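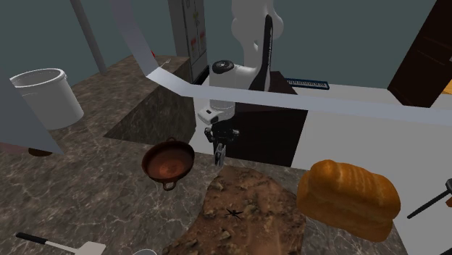
HIRING NOW — Failure reviewer, simulated kitchen work, Giritz, Traltthorpe site. After the February stop fault we need two more people who can watch an arm misbehave and write down what it did in plain words. Short version of the fault: stop command went in, arm kept going down, gripper ended up inside the counter. Sim only, nothing broken, but the same control code goes on the real arms and that is a safety matter. You'd be working in kitchens like this one, arm over a marble counter, fingers hovering above a big rough board with a small black spider on it, pan on one side and a loaf of bread on the other. Clutter changes from run to run, the counter stays hard. If the fingers go through it, we want the step where it started.

What you'll do
Replay failed runs, 90 a shift once you're up to speed. Mark when the stop was sent and when the arm really stopped. Sort by cause — late stop, missed contact, bad depth, "don't know". Don't know is fine, guessing is not. Backlog is 368 runs right now and growing.

What you need
Patience. Clear writing. Ok with spreadsheets. Coding helps but is not required, we'll train you on Gritomix (our replay tool, bit clunky, crashes if you open too many runs at once). Experience with machine guarding, lockout or incident reports is a big plus.

What you don't need
A degree. A robotics background. Your own equiptment.

Hours and pay
Part time, days or evenings, on site for the first month then remote if it suits. Paid hourly, training hours paid the same. 200 hours to start, likely to be extended. Bonus after 1000 reviewed runs.

Safety note — some shifts include time in the Kahraman building next to live arms. Closed shoes, long hair tied back, stay behind the yellow line. The stop fault is still open so no one goes inside the cell with power on, no exceptions, and that includes supervisors.

To apply
Send a resume and half a page on something you saw go wrong at work, any kind of work, and how you reported it. No cover letter pls. Applications close 28 July 2024, interviews start as they come in so dont wait.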